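Moving the sourdough to mornings

I changed my bread schedule in June and I've stuck with it long enough to write it down. For years I mixed dough after dinner, folded it until bedtime and baked before work. It made decent bread and I was tired all the time.

Þórey Ladefoged, who I used to share a kitchen with in Arkport, always mixed at 6 a.m. and I thought she was crazy. She used cold water and less starter, and her dough was ready to shape when she got home. I finally tried it.

What I mix

500 grams of bread flour, 50 grams of starter, 10 grams of salt, and enough water to make it soft but not runny. I stopped writing down the water because the flour from the mill in Milton changes from bag to bag. The last one was thirstier than the one before it.

I mix everything at once with my hand, salt included. I used to hold the salt back for half an hour. I can't taste or see any difference, so I quit doing that.

The day

I give it two folds before I leave, one right after my coffee and one with my shoes on. Then it sits on the counter until late afternoon. In hot weather I put it on the basement stairs. My kitchen gets up to 80 in July and I lost two loaves that way, both flat and sour.

When I get home I shape it and put it in the fridge overnight. It goes into a hot Dutch oven the next morning, 25 minutes with the lid on and 20 without.

Bowls

I like a smooth, glossy bowl for dough. A dark one also makes it easy to see any dry flour I missed. 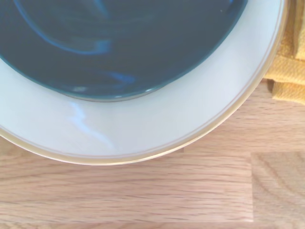
Things I still haven't figured out

Rye. Anything over a quarter rye turns to paste by the time I'm home. Bjartur Lauritsen says to cut the starter in half again, so that's next.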